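Skerkard cell restart checklist, with my comments

Revathi asked me to put the restart checklist somewhere people can find it, and to write in the comments this time. The old version was two columns of boxes and the word OK, and we all know how that went in November. So this one's longer. Sorry! Read it once all the way through before you do it with a clipboard in your hand.

Quick background for anyone who came over from the Tovik side. We had a gripper finger work loose on the arm while it was moving up to a cabinet side. The finger mount shifted, the controller still thought the tip was where it had always been, and the arm pressed into the panel and kept pressing until Noura hit the stop. She was outside the line on the floor and her hands were nowhere near it, so this went down as a near miss plus one scuffed panel. But she'd been inside that line two minutes earlier picking up a dropped shim, and I have thought about that more than I'd like to.

Same list for a restart after any protective stop, after a finger change, and before the first run of the day. If you can't check an item off, you stop there. Don't skip down and come back.

PART A. BEFORE ANYONE TOUCHES THE ARM

A1. Power state confirmed at the main switch, lock on, your own tag on the lock.

Result: Pass

Comment: Your own tag. I found Koen's tag on there when Koen was on vacation. He'd lent it to somebody, very nicely, and I've now asked him very nicely to quit doing that. There are blanks in the drawer under the pendant.

A2. Stop button on the pendant and stop button on the post both pressed and released, each one shown on the screen.

Result: Pass

Comment: Press them one at a time and look at the screen in between. You obviously need power for this, so do it before the lock goes on and write down the time. I know it's listed second. Geetha pointed that out too, and the numbering matches the form in the binder so I'm leaving it alone until the form gets reprinted. Do A2, then A1, then carry on.

A3. Floor line clear, nothing stored inside it.

Result: Fail, fixed on the spot, then pass

Comment: Two pallets of foam corners, parked "just for lunch." I moved them. The line is there so a person can walk backward away from the arm without looking, and you can't do that with a pallet behind your knees.

A4. Last stop logged, with a cause.

Result: Pass

Comment: "Arm stopped" is not a cause, it's what happened. If you don't know the cause, write "unknown" and call me or Parvathi. Unknown is a fine answer and we won't be mad. What gets us is "operator reset," which appears in the old log over and over, and I'm pretty sure at least a few of those were this same finger starting to go.

PART B. FINGERS AND MOUNTS

This is the part that changed the most, so please take your time with it.

B1. Both mounting screws on each finger torqued and paint-marked.

Result: Pass after rework

Comment: The paint line should run straight across the screw head and onto the mount. If it's broken, the screw has moved, and it doesn't matter how tight it feels when you put a wrench on it. On the finger that slipped, the line was missing altogether. Somebody had wiped it off along with the grease (it may well have been me, I cleaned that gripper the same week). New rule: if you clean it, you mark it again before you leave the cell.

B2. Finger bodies checked for cracks, especially around the long cutout.

Result: Pass

Comment: Use the flashlight and hold it low so the light rakes across. Matte black hides everything. The corners of the cutout are where I'd expect trouble first, so go around each of those with a fingernail. I felt one ridge that had my heart going for a second, and it was dried glue.

B3. Tips compared with each other for height and wear.

Result: Pass

Comment: Close them on the gauge block and sight across. They're meant to be blunt, so don't reject a finger just for having a rounded end. Reject it if the two don't match. Koen keeps a worn-out pair on the shelf for comparison and it really helps to hold one of those in your hand once.

B4. No play when you rock each finger by hand.

Result: Fail on the first try

Comment: Lock still on for this one, please! I rocked the replacement finger and got a tiny click, hardly anything. Took it off again and there was a sliver of packing film under the mount. With that out, no click. I'd have missed it completely if the compressor had been running, so wait for it to cycle off.

B5. Cable and hose slack at the wrist.

Result: Pass

Comment: Turn the wrist through its whole range by hand and watch the hose, not the wrist. The Pai clips we switched to are holding up fine, but they slide if you yank on them.

PART C. SLOW APPROACH TO THE PANEL

Lock off, power on, one person on the pendant, everyone else outside the line. Speed at 30 percent or lower, and I go lower. Check the dry approach in the simulator first and the real one after.

C1. Correct finger model loaded in the simulator.

Result: Pass

Comment: This turned out to be half of our problem back in November. We'd swapped to the tapered fingers and the simulator still had the old straight ones, so every simulated approach looked lovely and cleared the cabinet with room to spare. Parvathi found it on day one of looking, bless her. Check the model against the fingers on the arm with your eyes. The file names are no help.

C2. Fingers open before they reach the panel edge.

Result: Pass

Comment: You want the fingers open with the cabinet edge sitting in the gap, one finger out over the floor side and one over the panel. Stop the simulation there and have a good look at it before you let anything go on.
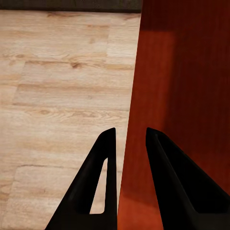
C3. Clearance at each tip read off the screen and written down.

Result: Pass

Comment: Write the number. I know it's a pain. If we'd been writing it down all along we would have had something to compare with when things went bad, and instead we had a column of check marks in four different pens. Don't try to judge it from the wrist view either. From up there you're looking down past the fingers, and it's very hard to tell whether a tip is just over a panel or already on it.

C4. Real arm run to the same pose and paused.

Result: Pass

Comment: Pause it and compare with the simulator from the pendant position. Don't walk in to look closer. If you need a closer look, stop the arm, lock it, then walk in. Yes, every time. I timed myself doing the whole lock and unlock routine and I was done in under 60 seconds, and I'm slow with padlocks.

C5. Contact limit trips when it should.

Result: Fail. Open item, see Part D

Comment: We push the foam block with one finger and the arm should stop on its own. It did stop, but later than I wanted. The limit had been raised to get rid of nuisance trips on heavy doors, and it never got put back after the doors were finished. I don't love finding that. It explains why the arm kept leaning on the panel instead of giving up the moment it touched.

C6. Brake holds when power is cut at the pose.

Result: Pass

Comment: No droop that I could see against the tape mark. Noura watched from the other side and agreed.

PART D. OPEN ITEMS AND WHO HAS THEM

D1. Put the contact limit back to the original setting and make changes to it password only. Revathi has the password and says she's not sharing it, good for her. The cell stays at reduced speed until this is done and C5 has been run again from scratch.

D2. Nuisance trips on the heavy doors. These are real, and I don't want people to think I'm waving them away. If we lower the limit and do nothing else, whoever's on shift is going to be resetting that arm all afternoon, and then somebody will go looking for a way around it. Geetha is going to try a slower last stretch of the approach for those doors. If you've run them and have opinions, go find her.

D3. Brornident service visit. I've asked for the mount to be looked at while they're in for the wrist grease. The job is number 236 in the maintenance book, please don't open a second one. We have a habit of that.

D4. Finger model check added to the changeover sheet. Koen is doing it. Same idea as C1, but it should be caught at the moment the fingers are swapped and not the next morning by whoever happens to be on.

D5. Shim tray. Noura went inside the line for a dropped shim because the tray hangs on the inside of the post, right where an elbow knocks it. We're moving it to the outside. It's a ten-minute job with a drill and I'm a little embarrassed it took a near miss to get to it.

A FEW THINGS I GET ASKED

Can you run this list alone? Parts A and B, yes. Part C, no, you need a second person standing by the post button who isn't also on the phone.

Do you need to do all of Part B after an ordinary protective stop, say somebody stepped over the line with the arm parked? Yes, for now. I'd like to trim it back once we've had a good long run without a broken paint line, but we aren't there.

If something on here is wrong or doesn't match what you see in the cell, scribble on it and leave it in my tray. Parvathi has already sent back two pages of corrections, and B4 is a better item because of her. Filled-in copies go in the green binder by the pendant, newest in front.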